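Last updated: 2020-05-04

Notebook, soft goods: does the pinch label mean anything?

Duvet folding, hand-held grippers, two-tool episodes. Continues the Brorkness notes.
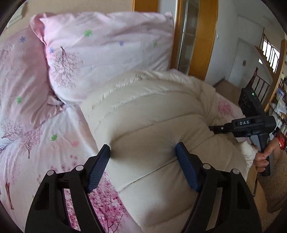

1. What is being claimed

Annelore's result, as it stands in the draft: a policy trained on the hand-held episodes picks a good grasp point on thick bedding, and it does so because of the pinch label. The label is one bit per time step, "fabric held" or "fabric not held", computed from finger opening alone. With the label in, the predicted grasp point lands closer to the human one. With it out, the error goes up. She has 3287 episodes behind that and the curve looks very clean.

I don't believe the "because". I believe the curve.

2. Why I don't

Finger opening is a fine signal on a towel. On a duvet it is mush. The pads stop wherever the filling stops them, and that depends on how much of it is in the way. A deep bite through the folded part and a shallow bite on one ridge of quilting can stop at different openings and both be good holds. The reverse also happens: pads dug into the top, dimples either side, puffy stuff bulging up between them, and I couldn't tell you from one still whether that lifts or slides off. The label says it can tell. From a number with no force in it.

Second thing. The label is computed over the whole episode and then smoothed. Smoothing uses steps after the current one. So at time t the policy is getting a small hint about what the hand did next. Vichien says the window is too short to matter. Maybe. It's 11 steps, and a pinch doesn't take many more than that to close. I'd like to see it done with a window that only looks back before we write anything down.

Third, and this one is my own fault as much as anybody's: the split. We split by episode. The same duvet on the same flowered sheet turns up on both sides of it. A network that has learned "grab the off-white lump, leave the pink alone" would score very well on our test set and know nothing about grasping. I raised this in the Dullik runs, then used the same split again.

4. (3 is the Sombatkul comparison, Vichien has the pages)

What I ran today. Took 100 held-out episodes and shuffled the pinch label between them, so every episode has a label that looks reasonable but belongs to some other episode. If the label carries information about the grasp, shuffling should hurt as much as removing it.

It didn't. Shuffled came out much nearer to "label in" than to "label out". Ran it again with a different seed, same picture. So a good part of the gain comes from having a label-shaped input at all, which could be timing (the bit flips at much the same point in every episode) or could be the extra input layer. I haven't separated those.

Vichien's objection, for fairness: I shuffled at test time only, and a policy can learn to lean on a channel loosely. True. Retraining with shuffled labels is the proper check. Queued on Iller, two seeds.

5. Second tool

Separate worry, not urgent. In the two-gripper episodes we treat the other gripper as an independent stream. But it's often in view of the first one, handle, hand, sleeve and all, with its arm reaching toward the same fold. The camera on tool A can see where tool B is going. Any claim about coordinating "without shared state" is weak while that is so. Annelore wants to mask it out. I'd try masking, but a blob in the shape of a gripper still tells you where the gripper is. Needs a fixed mask or a crop.

6. To do

- Back-looking window only, everything else frozen.
- Split by duvet and by sheet. We may not have enough different bedding. If so, say so in the draft.
- Retrain with shuffled labels (queued).
- Constant-timing label: flip the bit at the mean time for all episodes. Cheap, should have been the first baseline.
- Ask Annelore which version of the opening calibration she used. Mine has an offset of 2 counts against hers and I don't know which is right.

The August deadline is fine if the split holds up. If it doesn't, I'd sooner report the drop than keep the label in the title. Annelore disagrees and has written so in the margin of the paper copy.

Contact: soft goods bench, Brorkness project | © 2020 Brorkness | Back to top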